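Wonmont Computer Reuse: Frequently Asked Questions

What do you accept?
Desktop towers, laptops and loose parts. We don't take monitors or printers. The Milon Street door is open from 10 to 4.

Do I have to wipe my drive first?
No, but we prefer it. Drives left in a machine are pulled and shredded.

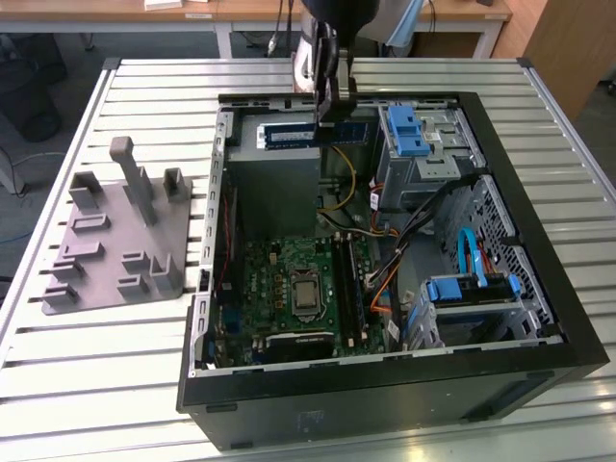
Page 2 of 3

How old is too old?
We look at each desktop – age matters less than whether parts can still be found. Laptops must take at least 16 GB of memory.

Is there a charge?
Drop-off is free. Pickup in Pernlow costs $11 per address.

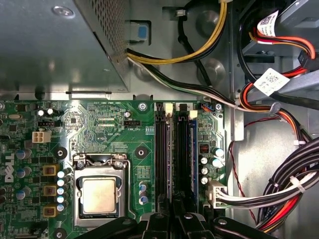 Can I get a receipt for my taxes?
Ask at the desk when you drop off. We list the items but do not put a value on them.

Who gets the computers?
Households and schools on our list. We placed 347 machines in the year ending last May. The waiting list is closed for now and reopens when stock allows.

Can I leave the power cord at home?
Please bring it, along with any adapter. Laptops without a charger usually go for parts.
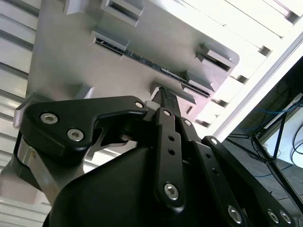 Tsegereda Kassa writes that her cord was missing and the desk still took her desktop, so the rule should say laptops only. We will change the wording. Desktop cords are welcome – we have almost enough.

Updated 15 January 2021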